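The Laundry Room Report

The new machines at Sandbridge have been in since October, which is long enough for everyone in the building to have formed an opinion and for most of those opinions to have reached me by note, by phone, or through the gap in my door. I promised a full account in this issue.

First, the matter of the stack. The old washer and dryer stood side by side for years, with the top of the dryer serving as a folding surface, lost property office and, one memorable winter, a seed tray. The new pair go one on top of the other, dryer above and washer below. Several of you have written to say the dryer is too high. Several others have written to say the washer is too low. I have forwarded both sets of letters to Ruben De Bruijn, who chose the layout, and who is six foot three and has never noticed anything being too high in his life.

In exchange for our trouble we got the counter. It's long and white, it has its own sink, and it has a faucet tall enough to get a bucket under. You could fold a king-size sheet on it if you had any idea how to fold a king-size sheet. Hilde Wouters offered to teach a class on the fitted kind last spring and three people signed up, two of whom live with her. The offer still stands. She would like me to say it takes 40 minutes and that you should bring your own sheet.

Now to the baskets, the subject on which I have received the most mail.

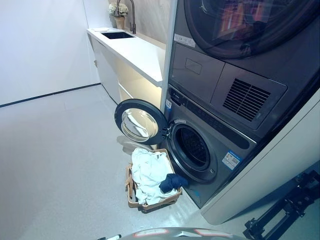
A basket parked in front of the washer means one of three things. Either you're loading, or you're unloading, or you've gone upstairs to see if there's another sock and have been caught up in a phone call with your sister. The first two are fine. The third has been timed by one of our more patient residents at 90 minutes, and she sat on the stairs with her towels for all of it. If you're going up for a sock, take the basket with you. The sock can go in next week's load. It's used to waiting.

On the related question of whites and darks, I want to stay neutral. There are households in this building that wash everything together on cold and have never had a bad day. There are others where a single navy sweater has gone in with the tablecloths and is still spoken of at holidays. What I'd ask is that you look in the drum before you put your things in it. Last month a load of somebody's very good pillowcases came out the color of dishwater, and the culprit was a sock the size of my thumb, left behind by the person before. It's on the corkboard in a sandwich bag. No questions will be asked, though I can't promise there won't be looks.

Please leave the washer door open when you've finished. I know it looks untidy. The rubber seal needs to dry out, and those of you who remember the smell of the old machine will not need this explained twice. Wipe the fold of the seal with the rag under the sink, hang the rag back up, and leave the door standing wide. If you bang your shin on it, you may put that in a letter, and I'll add it to the others.

The dryer door, on the other hand, stays shut. Clean the lint filter first. A ball of lint was found on the counter Wednesday, rolled up neatly and left there like a gift. We have a trash can.

A word about detergent. The high-efficiency machines want much less of it than the old one did, and the old one didn't want as much as most of us were giving it. Two tablespoons will do an ordinary load. If you can see suds climbing the glass, you've overdone it, and the next person's dish towels will be sharing in your generosity. Fabric softener is up to you, but please don't pour it in the main compartment on the theory that it all ends up in the same place.

The plant next to the faucet belongs to all of us, meaning it has been either drowned or ignored depending on the week. Hilde has now taken it on. Please don't water it, even if it looks at you.

Sign-up slots remain as before, on the sheet by the door, with the last load started no later than 9 p.m. Ruben has asked whether we might move the whole thing online. I asked him who would be explaining that to the second floor, and he said he'd think about it.

Lost and found this month: one gray glove, a pair of child's pajama bottoms with rockets on them, a house key on a green ribbon, and a single very small button that somebody thought worth turning in. All are in the shoebox on my landing. Come and get them before supper, and if you've got a letter about the dryer you can bring it with you.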